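### 3.2 Kit under review and bench configuration

The Borkedar kit is sold as a complete two-arm tabletop station, with the frame, arms, wrist cameras and a fixed overview camera supplied in a single order. We bought ours at the listed price, and the supplier had no part in the choice of tasks. Assembly followed the printed guide except for the cable routing, which the guide covers in half a page and which we redid twice before the arms could reach the rear corners without tugging on a connector.

All control ran through Posa, the software bundled with the kit. Posa records the wrist and overview cameras alongside joint positions, and it lets an operator mark the start and end of each attempt from the keyboard. We left its default smoothing switched on. A buyer without a robotics background would most likely do the same, and our interest is in what such a buyer gets.

Objects were drawn from the Umis list, a set of household goods we put together for this review. It favours things that are cheap, easy to replace and awkward in different ways: utensils with a hinge, thin plastic packaging, soft toys, bread, tape. Printed fabrics and wall coverings were used in place of the plain grey mat recommended in the guide. Home users don't own grey mats, and a patterned ground is a fairer test of the wrist cameras. Figure 4 gives a typical wrist view at the working height we settled on.

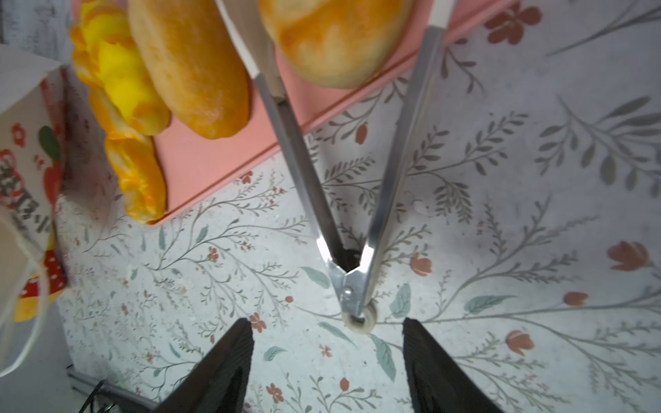

**Figure 4.** Wrist camera view of open kitchen tongs on the floral cloth, with the gripper fingers at the lower edge and bread on a cutting board behind.

Tongs were among the harder items on the list. They can be picked up by the hinge end or by one arm, and the two grasps lead to quite different results once the object leaves the table. Held near the hinge, they stay fairly level. Held by one arm, they swing, and the free arm tends to catch on whatever is nearby. Polished metal also gives the wrist camera trouble under overhead lighting, and we saw more hesitation in the final approach with steel utensils than with any other group. Lowering the lights helped a little — at the cost of a noisier picture.

### 3.3 Two-arm tasks

The second arm is the main reason to pay for the full kit over the single-arm version, so most of our bench time went to tasks that need both. We ran 504 attempts spread over seven task families, each with its own written start condition and a time limit. An attempt was scored as complete, partial or failed by the operator, then scored again from the overview recording by a second person. Where the two scores differed, the lower one was kept.

Bag handling took the most patience. The opening of a plastic bag has no fixed shape, and a gripper that presses too far down will pin both layers together.
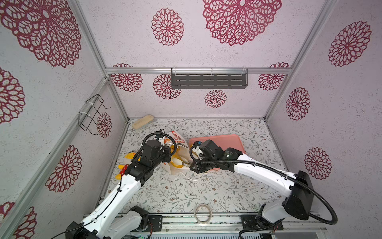 We therefore wrote the bag procedure around one arm holding and the other reaching, with the roles swapped halfway through each block. Swapping mattered more than we had expected. The left arm on our unit had slightly more play at the wrist, and with that arm as the holder the bag mouth drifted during longer attempts. The supplier's support desk sent a replacement bracket in August, and all results reported in Section 4 were collected after it was fitted.

Collisions between the grippers were logged separately. Posa has a minimum-distance setting, but it works from the arm model alone and takes no account of what the fingers are holding. We recorded 13 contacts between the arms, none of which damaged the hardware, though two tripped the motor protection and required a restart. Restarting takes several minutes, as both arms must be homed by hand.

Following Krishnan, our internal scoring sheet, partial credit was given where the object had been grasped and moved but not released at the target. We report complete and partial results in separate columns and do not combine them.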